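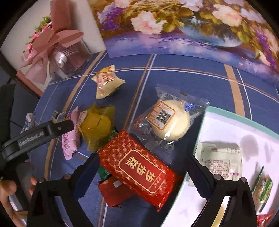
Stop bringing "a little something" to my desk. I mean it kindly.

Every office has the treats table now. Ours in the Drirdale building started in May with one tin of cookies and by fall it had its own email thread. Someone goes on vacation, they bring back sweets. Someone has a birthday, sweets. Someone has a dentist appointment, and I swear I'm not making this up, sweets. And you eat them. Of course you eat them. You're standing right there, it's 3 p.m., the meeting ran long.

I'm not writing about sugar. Plenty of people write about sugar. My gripe is with the wrapping, and what the wrapping does to how we eat.

A cake used to be a thing you cut. Someone had to get a knife, someone had to find plates, people stood in the same room for ten minutes. You had to say something to eachother. Now it's all singles. One cake, one sleeve, one person, back to the screen. When I worked at Etora we had a sheet cake every month and it was terrible, dry as a sponge, blue frosting that stained your teeth. I remember every person who was in that kitchen. At Drirdale I've eaten over 159 individually wrapped snacks (I kept the wrappers in a drawer for a while, long story, they're gone) and I couldn't tell you who brought a single one.

Convenience, sure. Clean hands. Keeps longer. Allergies, and that one I won't argue with, a printed label beats somebody's guess. If you need the label you need the label. Fine.

But most of us don't. Most of us take the wrapped one out of habit. Watch a table at any party. Loaf on a board, nobody wants to make the first cut. Bowl of wrapped things next to it, gone in 10 minutes.

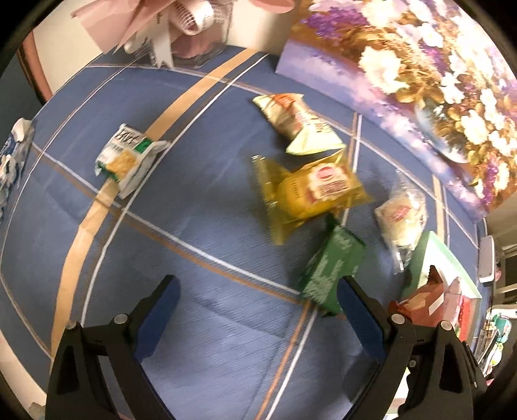

Family get-togethers have caught it too. My relatives in Fashola used to put out one big dish and you took what you could reach, and you got told off if you reached too far. Last visit it was packets from the corner store, straight on the tablecloth. Good tablecloth, too. A plaid like that, blue with the big tan stripe, wants a pie in the middle of it, something with steam coming off and a spoon stuck in. Put a green snack box on it and you've got a waiting room. The kids grabbed 2 each and were outside before the adults sat down. Lunch over, basically.

I know how this sounds. Old crank wants pie. And yes there's a cost side, a bakery cake in Bivholm is not cheap anymore and a multipack is. People are tired. Nobody should have to bake after a nine hour shift to prove they like their coworkers.

So don't bake. Buy the ugliest loaf cake in the store. Buy bread and a jar of jam! The point is one thing, shared, that needs cutting. It makes somebody ask "how big do you want it" and somebody else say "oh just a sliver" and then come back twice. That tiny bit of fuss is most of what I liked about eating with people.

I tried it at work last month. Lemon loaf, plastic knife, stack of paper towels. Sat there untouched till almost noon and I felt pretty stupid. Then one person cut it, badly, and there were 9 of us in the kitchen arguing about whether the end piece counts as a slice.

It does. It's the best slice, and I'll be fighting for it again next time. Bring a real knife if you have one, the plastic one snapped.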